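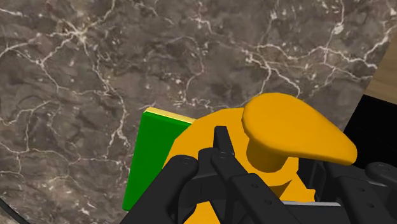

## 3. Preparar la ficha de un municipio en Jaltano

¡Ya tienes la guía instalada, así que toca lo mejor: publicar tu primer municipio! Usaremos Buston, una localidad ribereña con puerto, mercado y bastantes cosas que contar.

1. Abre **Lugares > Nuevo** y escribe el nombre oficial, sin la provincia.
2. En **Pertenece a**, elige la comarca (para Buston, *Bindon*). El mapa se centra solo.
3. Rellena **Resumen** con 80 palabras como máximo. Di primero dónde está y después por qué merece el viaje.
4. Añade la altitud en metros. La de Buston es 206.
5. Pulsa **Guardar borrador**.

> **Nota:** si el topónimo tiene una variante local, ponla en **Otros nombres**. El buscador encuentra las dos — ¡y a los vecinos les encanta verla!

### 3.1 Distancias y transporte

1. En **Accesos**, selecciona *Fluvial*, *Carretera* o ambos.
2. Indica el punto de partida y los kilómetros. De Hubmann a Buston hay aproximadamente 84 por carretera.
3. Marca **Temporada** si el barco deja de circular en enero. 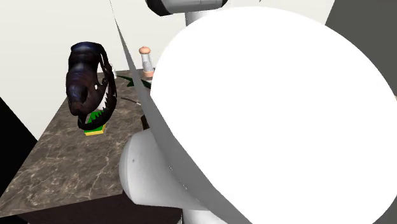
Manual de Jaltano · pág. 9

4. Comprueba la ruta en **Vista previa** y arrastra los puntos que hayan caído en el agua.
5. Pulsa **Publicar**.

> **Precaución:** al cambiar la comarca de una ficha publicada se borran sus rutas. Expórtalas antes desde **Accesos > Descargar**.

La ficha aparece en el mapa general al recargar la página. Para añadir barrios y distritos, continúa en el apartado 4.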